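Home Explore Notifications Messages Lists Profile

Esperanza Ortuño
2021-03-23

OK, a thread on learning to drink more water, from a person who lived on coffee until January and had a headache pretty much every afternoon.

My sister-in-law got so sick of hearing about my head that she told me to write down everything I drank for a week. I did it on the back of a Cleltero receipt (yes, the whole week fit on one receipt!!). Coffee, coffee, half a juice, coffee. Embarrassing.

So I started small. One glass before the first coffee, and one more before I leave the house. I stuck a note on the kettle and ignored it for 3 days, then I moved it to the coffee can and that did the trick.

Travel is where I always fall apart, though. We had two nights in Salcedo for a family thing and I wanted all the water out in plain sight the minute we got to the room.

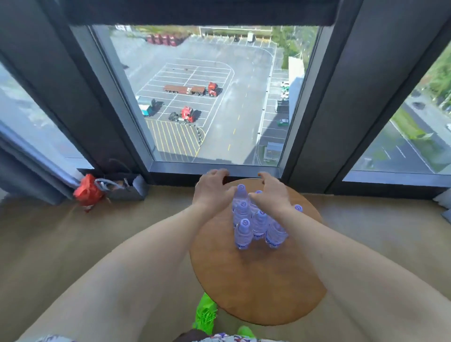

Lining up the water on the round table 💧

Severino Esteban asked in my replies if tea counts. I say yes! My doctor says yes too, she's just less excited about it than I am. Herbal at night, whatever you like in the morning.

Things that did NOT work for me: the phone alarm (I swiped it away in my sleep, basically), the giant jug from Urkton with the hours printed on the side (it made me feel behind by 10 am), and cucumber slices. I'm sorry, cucumber people.

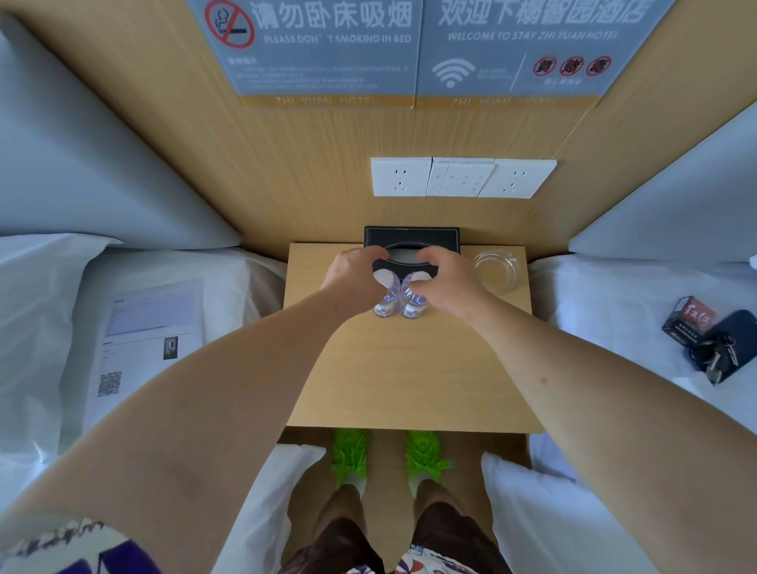 The other half of it is nighttime. If I wake up thirsty and have to walk anywhere, I just lie there being thirsty and mad about it. Water within arm's reach and I take a few sips and go right back to sleep. Same deal at home now, there's always a glass by the lamp.

Afternoon headaches are way down, maybe one a week. Could be the water, could be less coffee, could be that I quit sitting in the bad chair. Not a doctor!!

Anyway Ander wants the ginger and lemon recipe so I'll post that next, once I find where I wrote it down

283 likes Show replies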